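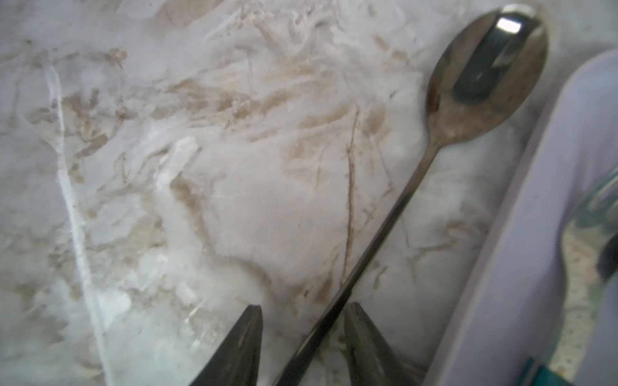

Kitchen check, Plerulura holiday flat, Fidunstead
September 8, 2020

I do this one on changeover day, top to bottom, with the kettle on. Comments are mine, so skip them if you only want the ticks!

1. Worktops wiped and dried -- OK
Marble pattern, so crumbs hide in the beige bits. I run my palm over the lot (you feel toast long before you see it).

2. Worktops free of chips and open cracks -- OK
The pattern has dark veins in it that had me worried back in June. Drag a fingernail across if you're unsure. If it catches, write it down and tell the office.

3. Cutlery count, 12 of each -- NOT OK
Two teaspoons short again. I've looked behind the drawer and in the bin cupboard. Replacements ordered from Nernico, order 378.

4. Cutlery clean, no rust spots or bent handles -- OK
Hold spoons up to the window and check the neck, where the bowl meets the handle. Dried egg loves it there. One fork had a bent prong and has gone.

5. Sharp knives in the block, blades down -- OK
Found one loose in the spoon drawer, which gave me a proper fright. Moved it.

6. Kettle and toaster flexes sound, nothing trailing near the sink -- OK
Toaster crumb tray emptied as well. It was grim.

7. Hob knobs all off, rings cold -- OK

8. Fire blanket on its hook, pull tabs showing -- OK
Somebody had hung a tea towel over it. Please look underneath, don't just tick!

9. Under-sink cupboard dry, child catch working -- NOT OK
Dry, yes, but the catch is very stiff and pops open with a good tug. Omerović are sending a new one, and until it's fitted the dishwasher tablets live on the top shelf.

Recheck items 3 and 9 at the next changeover.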